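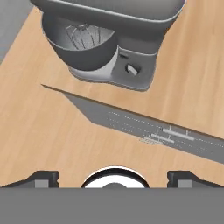 One of last year's participants wrote to us that she had owned her inks for three years and used only the black one, and that the twenty-one evenings with Gasia were the first time she opened the green. She asked if we will do it again, and if it is possible to begin a little later in the evening.

Yes to both. **The Gasia ink drawing project is looking for participants again.**

## What it is

Gasia is a small drawing group which meets in the back room of the Iltik paper shop. Each year we draw one subject together for 21 days. Everybody works at home, in her or his own sketchbook, and once a week we sit at the same table and look at the pages. At the end we choose drawings for a printed booklet.

The subject this time is *handles*. Door handles, cup handles, the handle of a suitcase, the handle of a drawer that does not close well. You may understand the word as widely as you like. Last year it was *stairs*, and one person drew only ladders, and these pages are among the best in the booklet.

## Who can take part

We have 17 places. You don't need to have finished any art school and you don't need to show a portfolio. We ask that you:

- are 16 or older
- can draw one page a day, even a small one
- can come to at least two of the weekly meetings
- agree that other participants see your pages, also the failed ones

Beginners are welcome. Experienced people are welcome too, but please know that there is no teaching in the usual sense. We talk about what we see on the page, and we show each other how we hold the pen or how much water we put.

If you took part last year you can apply again. We will keep half of the places for new people, and if the new people are fewer, the rest is for you.

## Materials

The project works in ink only. Dip pen, brush, fountain pen, fineliner, all are fine. Pencil is allowed for the first lines if you wish to erase them later. We do not use markers with alcohol, the smell in the back room is too strong and they go through the paper.

Every participant receives from us:

- one Negri sketchbook, small size, heavy paper
- 2 bottles of Drernico ink, black and one color which you choose in the application
- a printed sheet with the daily prompts

Drernico black is waterproof when it is dry. The colors are not. If you plan to put a wash over a line, make the line in black and wait. Please do not fill a fountain pen with the black one – we lost two good pens in this way.

You bring your own pens and brushes. If you have none, write this to us and we will lend you a holder with a nib.

## Meetings

We meet in the evening, at 7:30 this year instead of 6:30. The meeting lasts two hours, and it is possible to leave earlier. There is tea. The entrance is through the yard, the front door of Iltik is already locked at this time. There are four steps down and unfortunately no ramp. If this is a difficulty for you, tell us in the application and we will hold the meetings in the reading room across the yard, which is on the ground level.

## Cost

Taking part is free. The sketchbooks, the ink and the printing are paid from the sale of the last booklet. We cannot pay travel.

## The booklet

We scan the pages ourselves and return your sketchbook to you. Each participant has at least one drawing in the booklet and receives two copies. The rights to the drawings stay with you. We ask only for permission to print them once and to hang some of them in the shop window in January.

## How to apply

Write us a short letter, by e-mail or on paper, up to one page. Tell us which color of ink you want, what you usually draw, and one handle which you pass or touch every day. You can attach a drawing, but it doesn't change your chances.

Paper letters can be left at the counter of Iltik or sent to Gasia, P.O. Box 3930. The e-mail address is on the contact page. Please write "Handles" in the subject line, otherwise your letter goes together with the orders of the shop and we find it late.

The call was opened on August 7, 2019 and stays open until all places are taken. We answer to everyone, also when the answer is no, normally in ten days. The date of the first meeting will be in the answer.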